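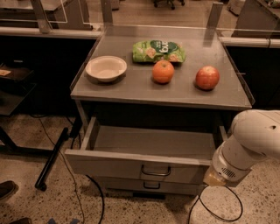

Figure 5. Drawer cabinet with raised side rims, top surface in use.

5. Positioning and levelling

5.1 Before you start
Read section 4 (Unpacking) first. The Jillau drawer cabinet must be fully assembled, with all drawers removed, before it is moved to its final position. Two people are needed for the lift.

CAUTION: Do not lift the cabinet by the side rims. Hold it under the base on both sides.

5.2 Choosing the position
The floor must be hard and reasonably flat. On carpet, fit the wide foot pads from bag C. Leave a gap of 70 mm between the back panel and any radiator or heating pipe. Check that each drawer can open to its full length without meeting a door or skirting board.

5.3 Levelling
1. Turn all the feet clockwise until they are fully in.
2. Set the cabinet in place and lay a spirit level across the top, from rim to rim.
3. Wind out the feet at the low side until the bubble is centred.
4. Turn the level front to back and repeat.
5. Press down on each corner in turn. If the cabinet rocks, wind out the foot that is clear of the floor by a quarter turn and test again.
6. Tighten the lock nuts with the flat spanner.

Note: Check the level again after the drawers have been loaded. Soft floors can settle by a few millimetres in the first weeks.

5.4 Refitting the drawers
1. Pull both runners fully forward.
2. Rest the drawer on the runners and push it back until both catches click.
3. Open and close the drawer twice. If it drifts open on its own, the cabinet is leaning forward - go back to 5.3.

WARNING: Open one drawer at a time until the wall strap has been fitted (section 6). An unfixed cabinet can tip over.

5.5 Care of the top
Wipe with a damp cloth and dry straight away. Fruit juice and oil should be removed the same day. Do not use scouring pads, bleach or wax polish. Crumbs that gather along the rims can be lifted out with a soft brush.

Spare feet and lock nuts are supplied as kit 8. Order through Trulham Spares, quoting the number on the label inside the top drawer.

Text revised October 1, 2019 - K. Kumarasinghe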